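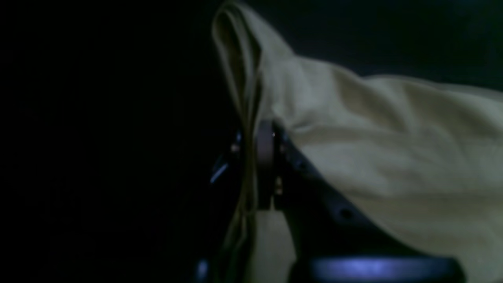 According to the Edton head coach, last season's power play was too slow at the blue line. "We held the puck and waited," the coach said. Edton finished with 190 goals and drew 2624 spectators to its final home game against Skevholm.

The club has since signed a defenseman from Welto with 323 league games behind him. "He shoots early, and we need that," the coach said.

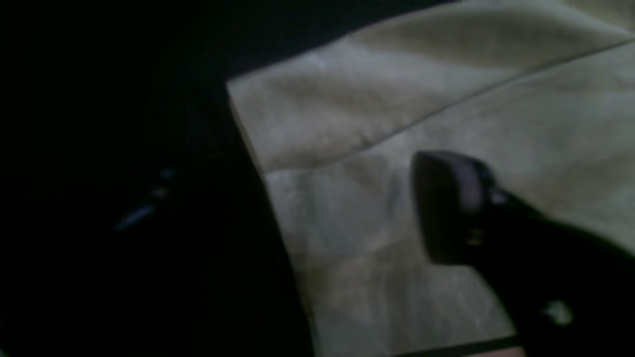
Goaltending

Asked about the crease, the coach said both goalies would start in August.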